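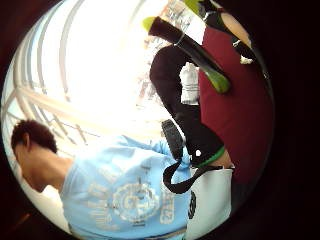
Totovex glove kit for teaching a stripping arm: anyone else using it?
Trade Talk > Shop Equipment > Automation

Sudheer Warrier
Posted Nov 7, 2019
OK, so I've had the Totovex kit in the shop since March and I promised a few of you a write-up. For anyone who missed the earlier thread: you wear the glove, you do your normal tear-down and trimming, the software chews on it overnight and the arm (mine's the small Brikach, bought used) is supposed to pick up the moves. I paid $2,000 for the kit without the arm.

The good: fit is way better than the old Triltska one. My hand doesn't cramp, the straps stay put, and I can still hold a blade like a human being! They claim up to 11 hours on a charge and I've never run it flat in a day.

The bad: the software wants everything done slow. I recorded 23 sessions before the arm would pull a plain straight run of staples without gouging the rail. Curves are another story. Anything big and round, where the cover is tight over the padding, it just doesn't know how hard to lean on the fabric. I do, but I couldn't tell you how I do, and apparently neither can the glove.

Still glad I bought it, I think. Ask me again when the warranty's up.

tackhammer_deb
Thanks for this, I've been on the fence for ages. Does it slow you down on paying work? I can't see myself recording on a customer's piece.

Sudheer Warrier
A bit, yeah. I only record on scrap jobs and stuff I bought to flip. The maroon one I've got going is a good test for it: fat rounded shape, smooth tight cover, and the cloth frays like crazy wherever it's open. Tool goes end-on against the curve and you kind of feel your way along.

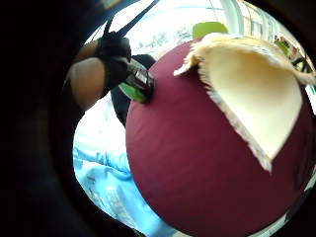
Lộc La
Gonna disagree with most of this. I had the Totovex for 14 weeks and sent it back. Arm was fine on staples, sure, but a pneumatic lifter is fine on staples too and costs me a fraction. The part I wanted help with was the cutting, and I wouldn't let that thing near a blade. If you want to spend that kind of money, look at Giáp. They take your recordings and do the training for you, and a person picks up the phone.

Sudheer Warrier
Did you do the calibration again after the update? Mine was garbage till I did. Fair point on the lifter though. I'd say the arm makes sense if your wrists are going, and mine are.

Lộc La
Twice. Support had me do it twice and then told me my bench was too shiny. My bench!

tackhammer_deb
Is Giáp a monthly thing? I really don't want another subscription.

Lộc La
You pay per job type. I did one for dining seats and one for welt trimming. The trimming one is so-so, I'll be fair about that.

oldwebbing
Wrists are the whole reason I'm reading this. Sudheer, does the glove come in a left hand? I asked Totovex by email and got a brochure back.

Sudheer Warrier
It does but you have to order it by phone. Ask for the short cuff while you're at it, the long one catches on your sleeve.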